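Visit report: Dolden comb and hair clip plant, Nokham
Filed under: Site visits
By Uyên Tiêu

The Dolden plant in Nokham opens its molding and finishing departments to trade visitors once a year, in April. The tour starts at 7 in the morning because the first shift changes its molds before the offices fill up, and mold changes are what most visitors ask to see. I went to look at finishing and inspection. Our own trouble is with teeth – burrs at the root, uneven tips, gloss that drops off toward the end of a run – and Dolden has a good name for teeth.

Visitors sign in at the side gate on the canal road. The front entrance is for deliveries. Safety shoes are lent, but the small sizes run out early and it is worth bringing your own. Phones stay in a locker until the group reaches the finishing hall.

Material store

Resin arrives in bags on pallets and is kept in a separate building with a concrete floor and high windows. Natural and pre-colored pellets are stored at opposite ends. Regrind is kept in lidded bins between them, labeled by color and by the number of times it has been through the grinder. Twice is the limit for anything with teeth. After that the regrind goes to display stands and to the clips that hold combs onto backing cards.

Pale colors get their own dryer. The supervisor on the material side, Mr. Thái, has been asking for a second one for the pale end and was open about why: a single dark pellet left in a hopper shows up as a streak, and the whole hopper has to be purged. The purge material was in a tub beside the dryer and looked like poured candle wax with gray lines through it.

Molding

The press hall is loud and warmer than the store. Handles and toothed sections are molded together as one piece wherever the shape allows. Combs with straight backs are simple work, with the gate at the end of the back and the teeth filling last. Curved handles are less forgiving. The flow has to travel around the bend before it reaches the teeth, and if the mold is cold the last teeth come out short. Dolden deals with this by placing the gate close to the root of the toothed section and letting the handle fill second. It leaves a gate mark where the hand does not go, and the mark is small enough to be removed in a single trim.

The mold we watched being changed was numbered 1,521. The number is stamped on the clamp plate and again on the storage rack, and the setter reads both aloud before the mold is lifted. Cleaning is done with the mold still hanging. A brass pick is used between the tooth cavities and a soft cloth on the handle side, never the other way around. Steel picks are banned from the hall after an incident with a polished cavity, which was shown to us in a glass case in the corridor. The scratch is very fine. It printed on every part until it was noticed.

Thick handles are the slow part of the cycle. A thin comb can be ejected almost as soon as the gate freezes, but a rounded handle holds heat in the middle and will sink along its outer curve if it comes out too soon. The compromise at Nokham is to eject while the core is still soft and set the parts on racks, handle down, for 20 minutes before anyone touches them. The racks are plain wire with a fabric cover. The fabric is replaced when it starts to leave a weave pattern.

Finishing hall

Finishing is where most of the labor goes. The gate is trimmed, the parting line is scraped along the back, and the teeth are deburred. Dark colors hide a good deal at this stage. Cream and ivory hide very little dirt but are kind to scratches, so the two groups are sorted under different lamps: dark parts under a raking light, pale parts under a flat one with a gray background.

The range I had come to see is the Bridaslow, which includes several shapes with looped handles and short teeth. The short tooth is harder to finish than a long one. There is less room for a tool, and the root sits close to the curve of the handle, where fine dust collects. On a cream piece the gloss helps the inspector. Each prong throws a highlight, and a tip with a burr breaks the highlight in a way that can be picked up before it is felt.
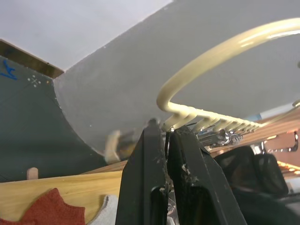
How are the bases of the teeth cleaned when the gaps are too narrow for a brush?

With a folded strip of lint-free cloth, dampened with plain water and a little neutral detergent and drawn through each gap once in one direction. Solvent is avoided at the root because it can craze the plastic where molded-in stress is highest.

Cloth strips are cut fresh each shift and discarded once the edge frays. I asked whether compressed air would be quicker. It was tried, and it moved dust from one part to the next and built up enough static that the parts attracted it again overnight. Ionized air is now used, though only at the packing bench, as a last step.

Tumbling is used for clips and for the cheaper combs. The parts go into barrels with wooden pegs and a polishing compound, and come out with slightly rounded tips. It is a good process for long straight teeth. On looped shapes the handles hook into each other and the barrel produces a tangle, so these are polished singly on a soft wheel. The wheel is kept off the teeth altogether. Whatever gloss the teeth have comes from the mold, and this is why the state of the cavities gets so much attention in the press hall.

Inspection

Inspection at Nokham uses a short written standard and a board of reference parts. The board was the most useful thing I saw all day. It holds 14 real rejects, each wired down beside an accepted part from the same mold, with the fault named on a card. Short tooth, flash at root, sink on outer curve, color streak, flow line at bend, and so on. New inspectors spend their first shift with the board and a tray of mixed parts. They may touch everything on it, and the parts are replaced when handling has worn them smooth.

Flow lines at the bend are graded leniently if they lie on the inner side of the handle. I would be stricter, since the inner side is what the customer's finger rests on, but the returns log we were shown had very little under that heading. Sink is graded strictly. A sunken curve catches light in a way that makes the whole piece look cheap, even on a shelf.

Tooth strength is tested by bending a sample sideways with a weighted lever until it either springs back or whitens. Whitening at the root counts as a failure. Samples are taken from the start of the run, after any stop, and from the last rack.

Packing

Combs are laid flat in paper sleeves. The looped shapes will not lie flat and are nested, teeth facing the same way, with a sheet of tissue between layers. The cartons are shallow. A deeper carton was used until the lower layers began arriving with rub marks on the handles, where gloss met gloss. The tissue has to be unbleached and uncoated; coated tissue sticks slightly in a hot container and leaves a haze.

Points taken back to our own plant

Move the pale dryer away from the grinder. Ours share a wall and an extraction duct.

Replace steel picks with brass, and put the box of brass picks where the steel ones are now.

Make a reject board with parts that can be handled. Our photographs are on the wall at a height where only tall inspectors can see them properly.

Try rack cooling with the handle down on our thick shapes before asking for a longer cycle.

Find out who supplies the wheel. The label had been worn off and Mr. Thái was at lunch by the time I thought to ask.

Practical notes

The tour ends at the sample room, where seconds are sold by weight. Parking is limited to the strip along the fence, and it floods after rain. The bus from Nokham station stops at the canal bridge, and the walk from there is flat but has no sidewalk for the last stretch. Lunch in the canteen is included for those who ask when they register – I had not, and ate at the noodle counter across from the gate.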